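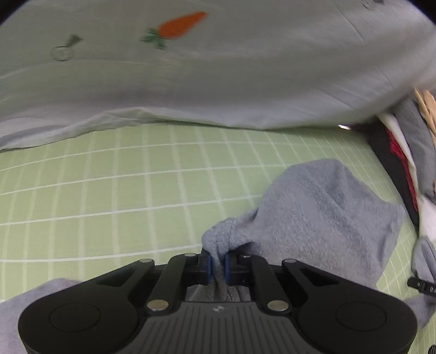
The case against folding on the bed

Every household has a place where clean laundry goes to wait. In mine it's the bed, and the wait can run to 5 days. The sheet underneath is light green with a white grid on it, which you'd think would encourage straight lines. It has yet to influence the gray fleece.

Fleece is the difficult guest of the linen closet. Cotton takes a crease and keeps it. Fleece takes a crease as a suggestion, then slumps sideways. Pick it up by the middle and you get a gathered neck with a skirt of cloth hanging off it, and no corner anywhere. There are other gray pieces in the pile too, so the corner you finally grab may belong to something else.

I asked around. A dry cleaner in Patisville told me to shake everything out twice and start from the long edge. The woman at Matstead, the bedding shop on Gallardo Street, said she rolls her fleece and has never looked back. Her shop stocks 34 kinds of throw — I believe she rolls all of them.

In March I gave in and bought a Jumen folding board, a hinged plastic affair that came with a booklet. It does a handsome job on shirts. It was plainly never introduced to a blanket, and the booklet moves briskly from "towels, small" to "warranty."

So I'm back to the bed, with a method of sorts. Clear a patch of grid. Find one hem and follow it with your thumb until it turns. Line that edge up with a white line on the sheet, fold toward yourself, and press the air out with your forearm. Fold again. Carry it to the closet before it changes its mind, and close the door fairly quickly.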